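Zitley launches Inton, a hand-held gripper kit for people who would like a robot to tidy up eventually

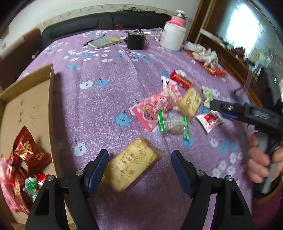
Cosatham, 14th January — Zitley has today put its Inton kit on general sale. Inton is a pair of two-fingered grippers that a person holds, one in each hand, and uses to do ordinary jobs while a camera on each gripper records the work. The recordings are then used to teach a robot arm fitted with the same fingers. The person gets the practice and the robot gets the credit.

The kit is aimed at university groups, small automation firms and any workshop that has bought a robot arm, admired it for a fortnight and then run out of ideas. It needs no arm to get started. A buyer can open the case, charge the handles and be picking things up before the kettle has boiled, though Zitley recommends reading the quick-start sheet, which someone went to the trouble of writing.

"We spent two years building demonstrations on clean white benches with wooden blocks," said Jerome Sebastian, product lead for Inton. "The robots became very good at wooden blocks. We then asked one to pick up a sweet in a shiny wrapper and it behaved as though we had insulted it."

Snack sorting is now the standard first exercise in the Inton handbook. The operator moves wrapped snacks between a shallow cardboard box and the table, one packet at a time, on whatever tablecloth comes to hand. Clear film, printed foil and twisted ends all look different to a camera and all feel much the same to a finger pad, and the handbook devotes a rather long chapter to the matter. A patterned cloth is encouraged. So are other belongings left at the back of the table, on the grounds that most tables have some.

What is in the case

Each Inton kit contains two grippers with padded fingers, two wrist-view cameras, a charging dock, a set of spare pads and a licence for the Vukadinović software, which lines up the recordings from both hands and flags the ones that are no use. The ridged finger pads unclip without tools. The screws do need a tool, and it is included, along with a second one for when the first rolls under something.

A full charge gives 60 minutes of recording. Zitley's own operators are asked to stop after 40 and stretch their hands, a rule brought in at the request of the operators' hands.

Vukadinović was written by Gorazd Živković, who joined Zitley as head of software after several years in packaging machinery. The program checks each recording for dropped frames, blocked views and what the menu calls "unclear intent", meaning the operator went for one packet, changed their mind and took another.

"People hover," said Živković. "They hover over the biscuits in particular. A robot trained on hovering will hover too, with great skill, all day. I wrote the filter after watching one do exactly that in front of a customer."

The filter can be switched off for anyone who wants the hesitation kept in. Two research groups in the trial programme asked for this, and Zitley did not enquire further.

Trial programme

Inton was tested from September onwards by 30 trial users, working in offices, teaching labs, kitchens and one spare bedroom. Their complaints shaped the version on sale. The handles are slimmer, the trigger is lighter, and the start tone has been replaced with a short click after a trial user's dog took against it. Requests for a cup holder were considered and turned down.

Zitley is keen to be plain about the limits. Inton will not pick up anything much heavier than a full mug. It does not care for water. Very thin, flat items such as a single sheet of paper remain a struggle, and the handbook says so on its first page. Recordings made with the kit belong to the customer, and Vukadinović will run without an internet connection.

"It's a good pair of tongs with a memory," said Sebastian. "I was asked not to say that in the press release."

Availability

Inton is available now from Zitley, direct or through its Cosatham showroom, where visitors can try the grippers on a table of assorted packets. Prices are given on request and depend on the number of software seats. Education customers receive a discount. Existing trial users may keep their kits on returning the final questionnaire, which several of them still have.

Spare pads are sold in pairs. The next software update will add a left-handed layout for the menus and a louder low-battery warning.

Notes to editors

Zitley designs and builds data recording tools for robot training at its workshop in Cosatham. Loan kits are available to reviewers for two weeks, by arrangement with the press office. Please return both screwdrivers. Jerome Sebastian and Gorazd Živković are available for interview, preferably separately.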